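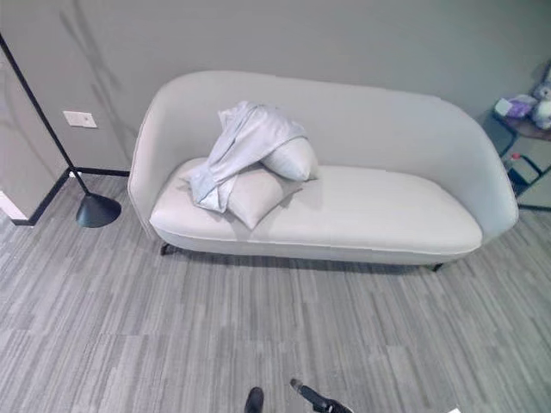

Henrike Brinkmann
Student Projects forum – 557 views

Our school robotics course at Sovby is preparing a two-armed robot for the household task in the Takska student competition in December. Teams must have the robot pick up an item of clothing from a sofa, straighten it and fold it. The students operate the arms by hand at present and record each attempt, and the recordings will later be used to train the controller.

We have completed 40 attempts. The rules permit eight minutes per run, and we regularly exceed this. 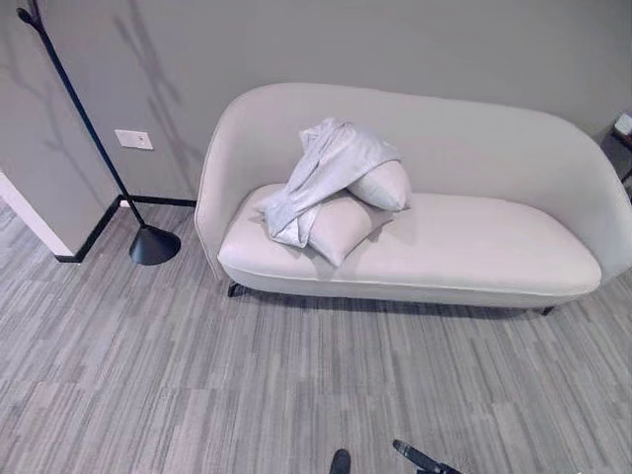 Most of the time is lost before folding begins, as the operators differ on where the first grip should be taken. I should be grateful for advice on whether a fixed starting procedure ought to be prescribed, or whether variety in the recordings is preferable.

Detlef Kohlhase
I would recommend a fixed procedure for the first set of recordings and variety thereafter. Students should agree the order of steps in writing – one page is sufficient – and any attempt that departs from it should be marked as such and kept separately. Please also confirm with the organisers whether the time limit includes the return of the arms to rest. In our year it did.

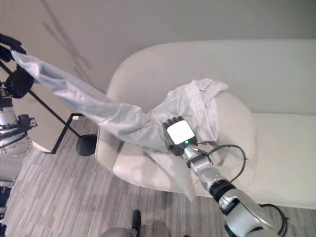 Jannik Harms
I operate the arms in the same course and wish to add a point on the grip. The body of the garment tends to follow when a sleeve is pulled, and the whole item then has to be laid out again. We therefore take the sleeve by its very tip with the left hand and keep the right hand flat on the body, palm down, while the sleeve is drawn out over the armrest. I would support making this the prescribed first step. The second sleeve remains a matter of dispute within the group.

Ida Schwerdtfeger
Use a larger table. Sofas are difficult.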